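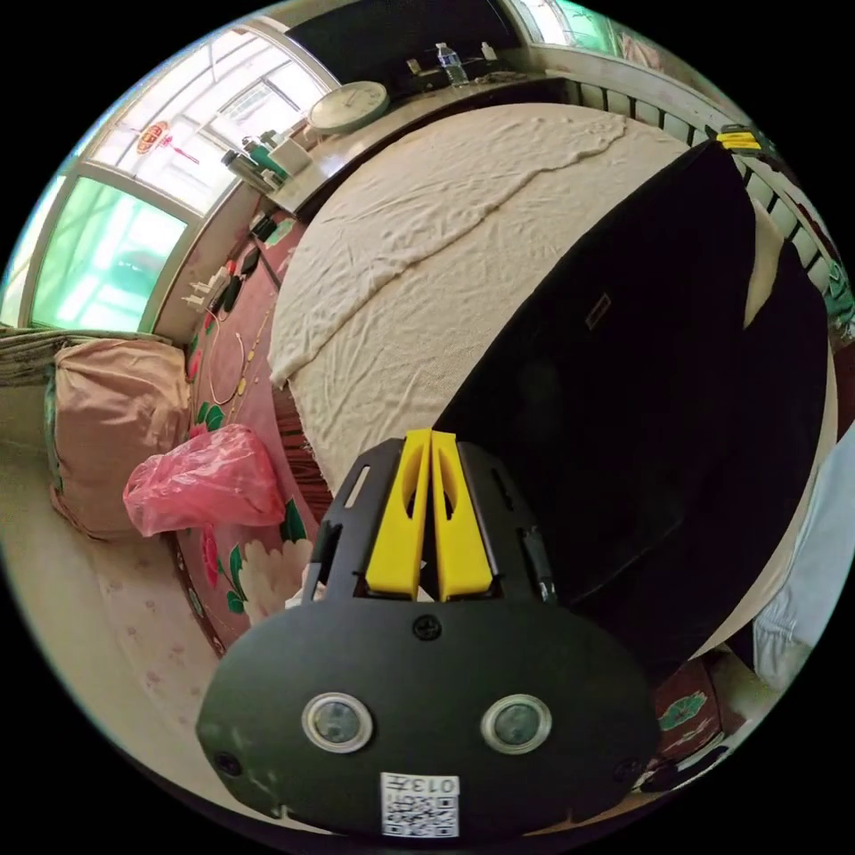
Posted by Efthymia Spanos for Cuvum Home Help, Skolberg office

Home helper, bedrooms and clothes (part time, 14 hours a week)

Cuvum is a small home help service and we are looking for one more person to join our day team from June. The work is in the bedrooms of our clients. Most of them are older people who live alone or with a grown child, and they manage well with cooking and shopping, but the bed and the clothes have become too heavy for them.

We already have colleagues for kitchens and bathrooms, so please apply only if you like this kind of work. You will change sheets, air the blankets, fold and hang clothes, sort what is lying on the bed and put the small things back on the shelf where the client is used to finding them.
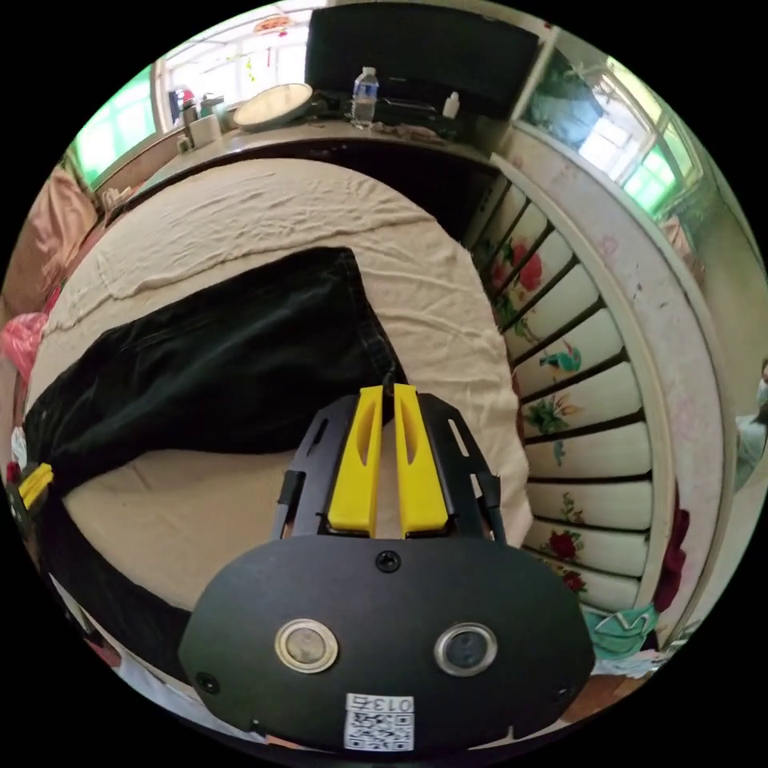
Black trousers laid flat on a cream sheet.

Folding is a bigger part of the job than many applicants expect. Trousers are folded along the seam, with the cuffs together. Shirts go on hangers unless the client prefers a drawer. We have our own way of doing it, which Angeliki Lazaridis will show you in the first days, but if a client has kept her jumpers rolled for forty years then you also roll them.

What we ask from you

You can lift a mattress corner and kneel on the floor without pain. You have a police check, or you are willing to get one (we pay for it). You speak enough English to understand a client on the phone. Greek or Welsh would be very welcome, but it is not a condition. A driver's licence is useful for the homes in Zostard, where the bus comes rarely.

Experience in a hotel, a laundry or a hospital is good. Experience from your own family is also good, and you should write it in your application — we read it seriously. 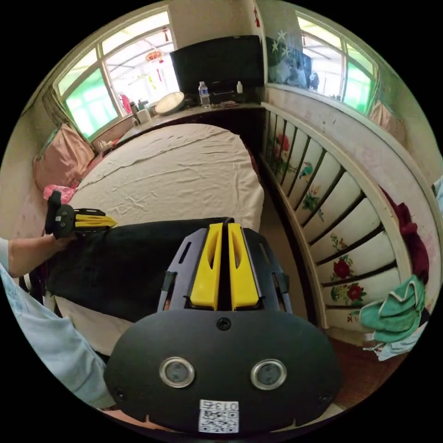

The hours are in the morning, normally from 9 am until noon, and one longer visit can be agreed each week. A normal visit is for one bedroom. You are not expected to wash windows, move wardrobes or give medicine, and if a client asks you for these things you can tell them kindly to call the office.

The pay is $500 a week before tax, and you receive it also in the weeks when a client cancels. Travel between two homes on the same morning counts as working time. Aprons and gloves are provided by us, and you may choose your own shoes as long as they are closed.
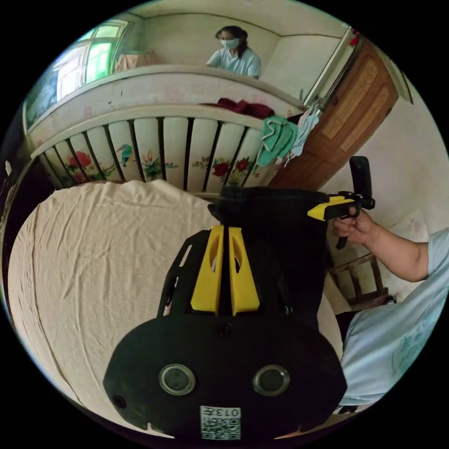 Care with other people's furniture is something we will look at during your trial mornings. Many of our clients sleep in beds which they would never replace, and a new fitted sheet is easily pulled on too roughly. Think of a white footboard painted with red roses and a blue bird, with scuffs and small chips along the top rail. A bed like this should be made slowly, with the sheet tucked in by hand and nothing leaned against the paint. If you notice new damage, you write it in the visit book the same day. It is never a problem to report it.

How to apply

Please send us a short letter and the name of one person who knows your work. A photo is not needed. You can bring the letter to 197 Segura Road, Skolberg, or leave it in the box at the side entrance. Eleri Harries answers questions about the hours and the pay, and Ifigeneia Liapis about the trial, which is 2 mornings and fully paid.

We will reply to every applicant, also to those we cannot invite. If you need a different hour for the interview due to school or another job, mention it in the letter and we will find one.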